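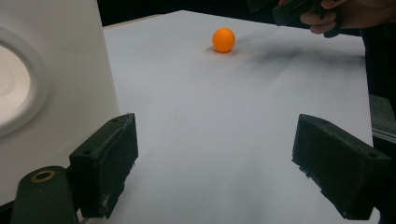 Captura de la cámara de muñeca, tarea «recoger pelota y depositar».

Recogida de demostraciones con pinza de mano: la política cierra antes de llegar a la pelota

Preguntado por Farzad Shahbazi
Etiquetas: aprendizaje por imitación, pinza manual, cámara de muñeca, sincronización

Estoy montando un conjunto de demostraciones para una tarea sencilla: aproximarse a una pelota naranja sobre una mesa blanca, cerrar la pinza, levantar y depositar. Las demostraciones se hacen a mano, con una pinza portátil de dos dedos que lleva la cámara fijada al cuerpo. La pose de la pinza se reconstruye después con odometría visual-inercial y la apertura se lee de un codificador en la corredera de los dedos. El registro lo hace Trundlow, la herramienta interna que usamos en el laboratorio, que guarda tres flujos por episodio: vídeo, IMU y apertura.

Tengo 2518 episodios grabados. Tras el filtrado automático (seguimiento perdido, episodio truncado, apertura fuera de rango) quedan 1701. Con esos entreno una política de difusión condicionada por la imagen de muñeca y el estado de la pinza, horizonte de acción de 16 pasos, sin cámara externa.

El problema: en ejecución la aproximación es correcta en dirección, pero la orden de cierre se emite demasiado pronto. Los dedos se cierran delante de la pelota y la empujan. Al desplazarse la pelota, la política reabre, vuelve a aproximarse y repite el error. En algunos intentos acaba sujetándola contra el borde de la mesa, lo que no cuenta como éxito en nuestro protocolo.

Lo que ya he comprobado:

La calibración intrínseca de la cámara. Error de reproyección por debajo de medio píxel.

La transformación cámara-pinza. La he repetido con dos patrones distintos y el resultado coincide.

La normalización de la apertura. El cero es el mismo en todos los episodios.

La pérdida de validación baja de forma regular y no veo sobreajuste evidente. He probado a reducir el horizonte de acción a 8 pasos y el cierre sigue adelantado, aunque algo menos.

No he comprobado el desfase temporal entre el vídeo y el codificador. Trundlow pone las marcas de tiempo en el ordenador, al recibir cada paquete, y di por hecho que bastaba.

¿Es un problema de datos o de política? Si es de datos, ¿hay forma de recuperar los episodios ya grabados o tengo que repetir la campaña?

Comentarios a la pregunta

Sinan Çınar: ¿A qué frecuencia llega cada flujo?

Farzad Shahbazi: Vídeo a 60 Hz, IMU a 200 Hz, codificador a 100 Hz por puerto serie. Todo remuestreado a 10 Hz para entrenar.

Sinan Çınar: ¿Remuestreado por vecino más próximo o interpolando?

Farzad Shahbazi: Vecino más próximo.

3 respuestas

Respuesta de Zerrin Ağca (aceptada)

Casi con seguridad es de datos. El síntoma que describes es el habitual cuando la señal de apertura va adelantada respecto a la imagen. La marca de tiempo en recepción incluye toda la latencia del camino: exposición, lectura del sensor, compresión, transporte y decodificación en el caso del vídeo; unos pocos bytes por serie en el caso del codificador. El vídeo siempre llega más tarde, así que a cada imagen se le asigna una apertura que corresponde a un instante posterior de la escena. La red aprende que hay que cerrar cuando la pelota todavía se ve delante de los dedos, y eso es exactamente lo que ejecuta.

La medida del desfase es sencilla. Graba una secuencia en la que abras y cierres la pinza en vacío, con movimientos bruscos e irregulares, durante un minuto. Pega un marcador fiducial en cada dedo, extrae la distancia entre marcadores en cada imagen y obtén la correlación cruzada entre esa curva y la del codificador. El máximo te da el retardo. En nuestro montaje salió de 97 ms, casi un paso completo a 10 Hz. Haz lo mismo entre el vídeo y la IMU rotando la pinza frente a un fondo con textura.

Si el retardo es constante, los episodios se recuperan: desplazas las marcas de tiempo del vídeo, vuelves a remuestrear desde los datos originales (no desde los de 10 Hz) e interpolas linealmente la apertura. Si el retardo deriva dentro de una misma sesión, hay que estimarlo por episodio. Sin marcadores en los dedos se puede usar una máscara de los propios dedos, que en tu cámara ocupan buena parte de la imagen y contrastan bien con la mesa. Es más ruidoso pero suficiente.

La otra mitad del problema es la ejecución. Tienes que medir también la latencia del robot, desde que envías la orden hasta que la pinza se mueve, y descartar los primeros pasos de cada secuencia predicha en consecuencia. Si corriges solo los datos, pasarás de cerrar pronto a cerrar tarde.

Respecto al horizonte, lo dejaría en 16. La mejora con 8 se debe a que replanificas más a menudo y enmascara el error.

Respuesta de Elif Naz Gündoğdu

De acuerdo con la respuesta anterior en lo de la sincronización. Añado un criterio de filtrado que a nosotros nos cambió el resultado más que la arquitectura.

El filtrado automático que describes elimina fallos de registro, pero no elimina demostraciones mal ejecutadas. Una persona que lleva horas repitiendo la tarea empieza a cerrar en movimiento, sin detenerse, y a corregir con la muñeca cuando ya hay contacto. Esos episodios terminan bien y pasan cualquier filtro basado en el resultado. Si se mezclan con los episodios ejecutados despacio, el instante de cierre tiene una dispersión enorme para una misma imagen.
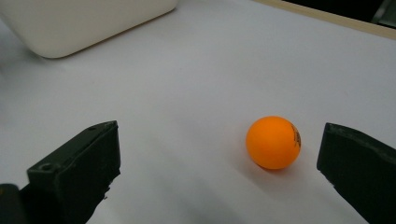 El instante de cierre se debe anotar como evento, aparte de la curva de apertura. Nosotros marcamos en cada episodio la última imagen antes de que la apertura empiece a disminuir y medimos en ella dos valores: la profundidad de la pelota respecto a las puntas y su desviación lateral respecto al eje de la pinza. Una desviación lateral como la de la captura, con la pelota más próxima al dedo derecho que al izquierdo, es admisible si el cierre es lento, y conviene que haya casos así a ambos lados para que la política no dependa de un centrado perfecto. Lo que no es admisible es la dispersión en profundidad. Representa el histograma de profundidad en el instante de cierre: si es bimodal, tienes dos estilos de demostración y debes quedarte con uno.

También fijaría por escrito el procedimiento para quien demuestra:

Partir de una pose inicial distinta en cada episodio, con la pinza abierta del todo.

Aproximarse a velocidad constante y detenerse un momento antes de cerrar.

No corregir después del contacto. Si la pelota se desplaza, se termina el episodio y se marca como fallido.

Cambiar de persona cada media hora.

La pausa antes de cerrar hay que recortarla en parte al procesar. Si se deja entera, la política aprende a quedarse quieta y a veces no sale de ese estado.

Un apunte sobre el fondo. Mesa blanca y pelota naranja es una combinación demasiado fácil. Para depurar la sincronización es una ventaja, porque la segmentación por color funciona sin entrenar nada, pero no esperes que la política generalice a otra superficie. Cuando tengas la línea base estable, repite una parte de la campaña cambiando superficie e iluminación.

Respuesta de Ertuğrul Gündoğdu

Baja la velocidad del robot a la mitad y prueba. A mí se me arregló así con una Arkberg de dos dedos. No toqué los datos.

Comentarios a esta respuesta

Zerrin Ağca: Eso reduce el efecto del desfase en distancia, pero no lo elimina. Además cambia la dinámica respecto a las demostraciones.

Ertuğrul Gündoğdu: Puede ser. A mí me valía para la demo.

Actualización de Farzad Shahbazi, sáb 29 julio

He medido el retardo entre vídeo y codificador con el método de la correlación cruzada. Es constante dentro de cada sesión pero cambia entre sesiones, según el puerto USB en el que estuviera conectada la capturadora. He corregido por sesión y vuelto a remuestrear desde los originales con interpolación lineal.

El histograma de profundidad en el cierre era bimodal, como decía Elif Naz. El segundo modo viene casi entero de las sesiones de enero, anteriores a que tuviéramos un procedimiento fijado. Las he retirado del entrenamiento.

Con las dos correcciones la pinza cierra con la pelota entre los dedos en la mayoría de los intentos. Queda pendiente la latencia del robot, que todavía no he medido bien porque el controlador no expone la marca de tiempo de la orden. Si alguien ha resuelto esto con un controlador Inenier, agradecería la referencia.

Comentarios a la actualización

Sinan Çınar: En Inenier la marca no sale por la API, pero puedes sacar la latencia enviando una senoide a la posición de la pinza y comparando fase entre consigna y posición leída. Usa varias frecuencias. Con una sola no distingues el retardo puro de la dinámica del actuador.

Farzad Shahbazi: Lo pruebo con 0,5, 1 y 2 Hz.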